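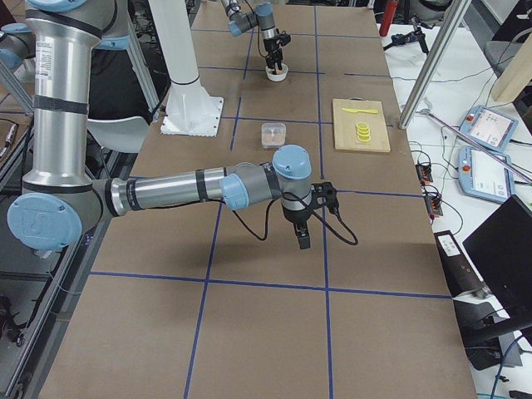 3 min read

Robotics Software Engineer, Planning and Perception (two-arm manipulation)
Kragh - Skarnport office, on site four days a week
Full time, permanent
Posted Tue 8 January

Kragh writes the software that lets two robot arms work at one table without getting in each other's way. Our main product is Wuneser, a planning and execution layer that takes a task, a set of camera views and the state of both arms, and decides which arm moves, when, and along what path. We are hiring one engineer to work on the part between perception and motion planning.

There are 27 of us, most of them in software. You would join the manipulation team and report to its lead.

What you will work on

Most of our test tasks are simple table jobs with kitchen items: a cup, a cutting board, a toy knife, slices of toy food. The table is marked off into cells with blue tape, and the planner reserves cells for each arm before it commits to a motion. The reservation code works but it is too cautious. One arm often waits for a cell the other arm will never enter. Fixing that is your first project.

After that, the work will include:

Pose estimation for small objects from a gripper-mounted camera, including clear plastic containers, which our current model handles badly.
Time-scaled trajectories for two arms with shared workspace limits.
Grasp selection for flat and thin items on a board.
Replay tooling. We have 3,871 recorded runs in our log store and the viewer is slow and hard to search.
Regression tests. The nightly suite has 1,997 planning cases, and a full pass takes longer than the night.

The code is C++ for planning and control, and Python for perception and tools. We use ROS 2 for messaging between processes but keep it out of the planner core. Simulation runs in Lelton, our in-house simulator. It is good on contact and poor on cables, so expect to spend part of each week at the real table with a teach pendant in reach.

What we need from you

Three or more years of writing software that ran on physical robots, in industry or in a research group.
Solid modern C++. You should be comfortable reading a profiler trace and explaining what you see.
Working knowledge of motion planning: sampling-based planners, trajectory optimization, collision checking.
Enough computer vision to calibrate a wrist camera and tell when the calibration is off.
Clear written English. Design notes here are short and everyone reads them.

Useful but not required: experience with two-arm setups, force control, depth sensing on clear objects, or maintaining a test rig that several people share. A degree is not required.

What the job is like

Table time is booked in half-day slots. Engineers run their own tests, and whoever has the slot resets the table at the end of it. You will write code most days and review other people's code every day. There is no on-call duty. Customer visits are rare for this role - two or three days a year.

Pay and benefits

Salary is set by level and is given in writing before the first interview. You get 29 days of paid leave plus public holidays, health cover from the first day, and a yearly budget for courses or a conference. We help with moving costs if you live outside the Skarnport area. We can sponsor a work visa for this position.

How to apply

Send a resume and a short note on one robot software problem you worked on, what you tried, and what you would do differently. One page is plenty. Code samples are welcome but optional.

The process is a phone call, a paid half-day exercise using recorded data, and one visit to the office, where you will meet the team and run a task on the arms. We reply to every application within two weeks. We would like the new engineer to start in April, but can wait for the right person.

Applications go through the form on our jobs page. Please pick "Planning and Perception" from the list. No agencies.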